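Subject: Re: [workplace-automation] Sorting duties at the Rullow site after the changeover
From: Gitau Rashidi
To: workplace-automation list
Date: November 2025

Dear colleagues,

I am replying to Mr. Tedesco's message on behalf of the staff liaison office at Bonmont. His text is quoted in part so that members who joined the list recently can follow.

Leonardo Tedesco wrote:
> The sorting line at Rullow will pass to automated handling in June.
> Management has told the 24 people on fruit intake that no positions
> will be cut, but the written notice says nothing about grades, breaks
> or who answers for rejected produce. Two of our members have asked
> whether they will be expected to demonstrate picking tasks for the
> machines, and whether this counts as their ordinary work. Has any
> other site settled these points in writing?

Bonmont has settled most of them. Our agreement covers six posts in which employees perform handling tasks with a hand-held gripper, so that the recorded movements can be used to prepare the automated line. The work consists of picking up, moving and setting down produce of mixed size and condition. It is listed in the job description as a separate duty, with its own training period, and no employee may be assigned to it without written consent.

The question of grades took the longest. The employer's first position was that demonstration work required less skill than sorting and should be paid below it. Our members did not accept this. A person who has sorted fruit for years knows how firmly a soft pear can be held and when a piece should be left alone – that knowledge is what the employer is asking for. The posts were placed at the senior sorter grade.

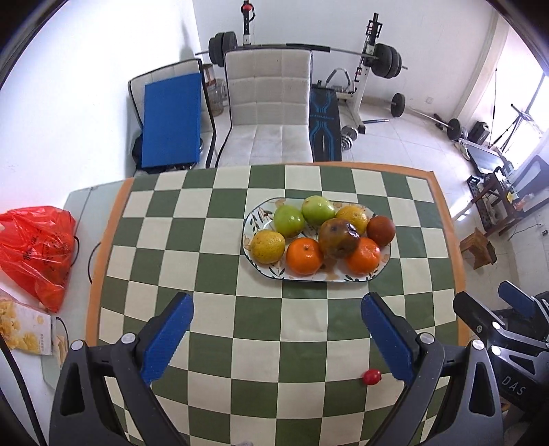
Breaks were simpler. Holding a tool at a fixed angle tires the wrist and the forearm in a way that sorting by hand does not, and the agreement limits each continuous period to two hours. Employees then return to other duties. The limit applies equally to people who say they would prefer to continue.

Responsibility for rejected produce remains with the shift supervisor. We asked for a sentence stating that an employee's recordings may not be used to measure individual speed or to support disciplinary action. The employer agreed to the second part only. Speed figures are kept by team, and we intend to raise the matter again at the next review.

I would advise the Rullow members to obtain three things before June: a written grade, a written limit on continuous work, and the name of the person who decides disputes about rejected items. The Predwood site left the last of these to custom and has had difficulty with it since.

The full text of our agreement can be requested from this office. Members at Rotich who are preparing their own notice are welcome to use the wording.

Respectfully,

Gitau Rashidi
Staff Liaison Office, Bonmont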